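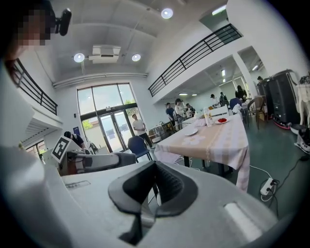 大厅正面:深色窗框的高窗,下方是玻璃双开门,门前一把深蓝色圆背椅。

挑高大厅换季整理步骤(带夹层栏杆、高窗和吊顶空调)

整理:Lovisa Ljungberg
更新:2019年1月7日

适用范围

本页写的是 Jilldale 一层大厅的换季整理,一年做两次,10月一次,开春一次。大厅中间挑高,两侧有夹层,正面整面是窗,进出走窗下的玻璃门。别的楼如果也是这种格局,可以照着做,数字要自己重新量。日常拖地、倒垃圾不在这里写。

整理分两天。第一天做高处,包括顶棚、灯、空调和夹层栏杆;第二天做窗、门、地面和椅子的摆放。只有一天时间的话,把顶棚和灯留到下次,空调滤网不要留。

准备的东西

伸缩杆一根,带可换的除尘头和刮水头。我们用的是 Bumitz 的,全部拉开以后一个人拿着会晃,最好两个人。
微纤维抹布,分两种颜色,一种只擦玻璃,一种擦其他地方。
中性清洁剂。Hirex 的那瓶浓缩液要按瓶身上的比例兑水,不要凭感觉倒。
吸尘器,带圆毛刷头和扁嘴。
水桶两个,一个装清洁液,一个装清水。
防尘布或旧床单,够盖住大厅里搬不走的东西。
美纹纸胶带、卷尺、铅笔。
警示牌,玻璃门内外各放一块。
移动脚手架。顶棚这一段只能用脚手架,不要用人字梯,大厅中间没有可以靠的东西。

开始之前

先通知。提前一周在门口贴通知,写清楚哪两天、几点到几点、从哪个门进出。玻璃双开门在第二天要关一个上午,侧门必须能走。去年通知贴在门里面,外面的人看不到,在门口站了很久,所以内外都要贴。

再搬东西。椅子、小桌、花架都搬到夹层下面靠墙的位置。搬之前用美纹纸在地上贴出椅子脚的位置,整理完照着放回去。电线和插排全部拔掉卷好,挂上标签,写明是谁的。桌上别人正在用的设备不要自己动,请使用的人来收。

最后盖布。搬不走的东西盖防尘布,布的下沿用胶带固定在物体上,不要粘在地面上。粘在地上的胶带踩过几次就很难揭了。

第一天:高处

顺序是从上到下,从里到外。先顶棚,后空调,再夹层栏杆。

一、顶棚和筒灯

1. 关灯,等灯凉下来再动手。嵌入式的圆筒灯至少等半个小时。
2. 脚手架推到第一盏灯下面,四个轮子全部锁住,下面站一个人。
3. 用干的除尘头擦灯圈和灯面,顺着一个方向擦。不要喷水。
4. 灯圈有松动的,记在纸上,写清楚是哪一盏。大厅的灯在平面图上都有编号,没有平面图就写“靠窗”“靠空调”这样的位置。
5. 长条灯的灯罩能拆的拆下来洗,不能拆的只擦表面。拆下来的灯罩当天晾干当天装回去。
6. 顶棚的白色涂料不耐擦,有蜘蛛网就用除尘头轻轻带走,有手印或水渍先不要处理,拍照交给维修。水渍可能是漏水,擦掉以后反而不好查。

灯泡不在这一步换。Njål Aasen 建议过顺便全换掉,后来没有这样做,坏的换,好的继续用。新旧灯的颜色会差一点,从下面看比较明显,介意的话同一排一起换。

二、吊顶空调

1. 在配电箱上断开空调的电,不要只用遥控器关。断电以后在开关上挂牌。
2. 打开面板。卡扣在两侧,同时按,面板会往下掉一截,用手托住。
3. 取滤网。先用吸尘器吸正面,再用清水从背面冲。滤网很脏的话泡在兑好的中性清洁液里,泡十分钟,不要用刷子硬刷。
4. 滤网立在阴凉处晾干。放在太阳下晒会变形,变形以后装不回去。
5. 出风口的叶片用湿抹布一片一片擦,擦的时候用另一只手扶着叶片。
6. 装回滤网,合上面板,听到卡扣的响声再松手。
7. 通电,开送风模式十分钟,看有没有异响和往下掉灰。

翅片、排水盘和冷媒管不要自己清洗,请空调公司来做。上次请人来洗的费用是3,909,包含检查排水管,单据在蓝色文件夹里。

空调的风向在10月要改一次。夏天吹平,冬天往下吹,不然热风都停在上面,夹层热,一层冷。改完以后在门口那把椅子上坐一会儿,感觉一下风是不是直接吹到头上,直接吹到头上就再调高一格。

三、墙上的横梁和风管

顶棚下面沿墙走的横向部分最容易积灰,从下面又看不到。吸尘器接长管,用圆毛刷头走一遍,再用微湿的抹布套在除尘头上走一遍。白色的表面擦完会显出一道一道的印子,干了以后大部分会消失。还有印子就换清水再擦一次。

四、夹层栏杆

栏杆是横向的金属杆,每一根上面都会积灰。

1. 夹层地面先铺一条防尘布,紧贴栏杆根部,防止灰和水落到一层。
2. 一层对应的位置拉警戒带,清洁栏杆期间下面不能走人。
3. 从最上面的扶手开始,一根一根往下擦。抹布要拧干,水滴下去会在下方白色的外沿上留下痕迹。
4. 手心握住抹布包着横杆,横着推,比前后擦快。
5. 外侧够不到的地方,在夹层上把手从杆子之间伸出去擦。身体不要探出扶手。也不要踩着横杆往上站,横杆不是踏脚用的。
6. 擦完一段,用手晃一下立柱。能晃动的贴上红色胶带,当天报修,修好之前那一段不要让人靠。

Jin-sol Oh 以前用一双旧棉手套代替抹布,两只手同时推,速度差不多快一倍。手套湿了就换,备五六双。

夹层下面的白色外沿最后做,在一层用伸缩杆擦。这里常有鞋底蹭的黑印,用橡皮可以擦掉,不要用去污粉。

第一天结束前,把脚手架推到墙边锁好,地面粗扫一遍。不用拖,第二天还会脏。

第二天:窗、门、地面

一、高窗

外面由专门的公司清洗,我们只做里面。选阴天或者上午太阳没照到的时候做。太阳直晒的玻璃干得太快,会留水痕。

1. 先用干毛刷扫窗框,重点是横框的上沿。深色的窗框灰看得很清楚,扫完再用湿抹布擦。
2. 玻璃从最高一格开始。湿头蘸清洁液,拧到不滴水,从左到右擦一遍。
3. 换刮水头,从上往下刮,每一刀压住上一刀的边。刮一次,用干布抹一次刮条。
4. 底边留下的水用专擦玻璃的抹布吸掉。
5. 退到大厅中间看一遍,再从侧面看一遍。有的印子正面看不到。

上下两格之间的横框会接住上面流下来的脏水,所以一定要一格做完、横框擦干,再做下面一格。图快先全部擦湿再一起刮,下面的格子多半要返工。

胶痕用塑料刮片加一点酒精。金属刀片不要用,贴了隔热膜的玻璃一刮就坏。不知道有没有贴膜的,在角落里用指甲试一下边缘。

二、玻璃双开门

1. 门内外放好警示牌,两扇门都关上。
2. 擦玻璃的方法同上,拉手附近的手印先单独处理一遍。
3. 拉手拆不下来,用旧牙刷刷根部的缝。
4. 打开一扇门,用扁嘴吸地轨和门缝里的沙子。吸完再打开另一扇。
5. 检查密封条。有裂口、有硬块的换掉。换之前量长度,Jilldale 的门每扇竖边要183厘米的密封条,两头各多留一点再剪。
6. 检查闭门器。门打开到一半放手,应该慢慢合上,最后一段不撞。关得太快就用螺丝刀拧调节螺丝,每次只拧八分之一圈,拧一次试一次。
7. 防撞条的高度站着的人和小孩都要看得到,翘边的撕掉重贴。

门外的铺装地面也要扫,至少扫出两米。门外不扫,里面擦得再干净,下午又是一地沙子。

三、柱子和墙面

白色的方柱在手能碰到的高度最脏,转角尤其明显。用湿抹布从下往上擦,再用干布收一遍。从上往下擦,脏水流下来会在干的墙面上留印,从下往上就好很多。

转角掉漆的地方贴透明护角。护角从地面贴起,买之前量一下,现成的长度有好几种。

四、地面

1. 吸尘,从最里面往门口走。
2. 夹层下面靠墙的东西先挪到中间,把墙根吸干净,再挪回去。
3. 拖两遍,第一遍清洁液,第二遍清水。水换得勤一点,看不到桶底就换。
4. 全部干了再放家具,冬天大概要等一个多小时,可以开空调送风。
5. 门口铺吸水垫,长边和门平行,不要压到门的开合范围。

椅子怎么放

大厅里的椅子不宜多。挑高的空间看着大,能坐得舒服的位置其实集中在窗边和夹层下面。中间那一块人来人往,留空。

窗前的椅子放在门的一侧或者门前稍远的地方都可以,有两条要守住:门全部打开以后碰不到椅子;从门口到里面至少有一条宽89厘米以上的直路,轮椅和推车都能过。量的时候量最窄的一处,要把人坐下以后伸出来的腿也算上。

圆背的单椅背对窗或者侧对窗都好看,正对窗的话下午会晃眼。Eleni Gashi 喜欢把椅子斜着放,坐的人可以同时看到门和大厅里面,等人的时候方便。斜放的角度不用量,坐上去试一下就知道。

深蓝色的椅面浮灰很明显,每周用吸尘器扁嘴走一遍座面和靠背的接缝。有污渍先用白布蘸清水按,不要来回搓。皮面和仿皮的用湿布擦,再用干布擦。分不清是什么面料的,看椅子底下的标签。

细的椅腿容易在地上留划痕,脚下贴毛毡垫。毛毡垫选比椅脚小一号的,贴上去不露边,也不容易翘。我们买的是 Viklund 的,一包用了三次整理还有剩。贴之前用酒精把椅脚擦一遍,贴好以后把椅子倒放一晚上。

要在大厅里办活动的时候,椅子先收到夹层下面,活动结束再照美纹纸的位置放回。美纹纸用久了会留胶,三个月换一次,或者换成小圆贴。

灯光检查

家具放好以后,等天黑开灯看一遍。白天窗户进来的光很足,灯亮不亮看不出来。

站在门口看,有没有哪一块地面明显暗。夹层下面的顶棚低,那里的小灯离人近,容易刺眼,坐在椅子上抬头看一下。灯光刺眼就把椅子往外挪半步,一般不用动灯。

夹层栏杆的影子落在一层的楼梯口时,要特别看一下台阶边缘清不清楚。不清楚的贴浅色防滑条。

常见问题

高处没有脚手架怎么办?
租。租一天比买划算得多。伸缩杆只能解决墙和窗,筒灯和空调还是要上去做。

能不能只请一个人做?
不能。上脚手架的时候下面必须有人,擦栏杆的时候下面也要有人看着。最少三个人,上次连搬家具在内用了17个工时。

窗户擦完有白雾怎么办?
多数是清洁剂兑得太浓。用清水再擦一遍,刮掉,抹干。雾在两层玻璃中间的,擦不掉,是中空玻璃漏气,报修。

空调滤网多久洗一次?
换季整理的时候一定要洗,中间每六周吸一次灰。大厅的门经常开着,滤网比办公室的脏得快。

顶棚很高,冬天还是冷怎么办?
先查门的密封条和闭门器,再看空调风向。这两样都没有问题,再考虑在门口加风幕或者挂门帘。Sigrun Lindqvist 那边的大厅加了门帘,进出不太方便,今年又拆了。

栏杆能不能挂绿植或者横幅?
横幅可以,用布带系,不要用铁丝。花盆不要挂,浇水会滴到下面,重的也有掉下来的危险。

收尾核对

空调和灯的断电牌全部取下,电闸恢复。
滤网已装回,送风正常。
松动的灯圈和立柱已报修,红胶带还在。
玻璃门两扇都能开到底,关门不撞。
警示牌、警戒带收回仓库。
抹布洗净分色晾干,玻璃用的单独放。
桌上的设备由使用的人自己放回并接好电。
脚手架还掉,押金单放进蓝色文件夹。
把用掉的东西写在仓库门后的表上,下一次照表补货。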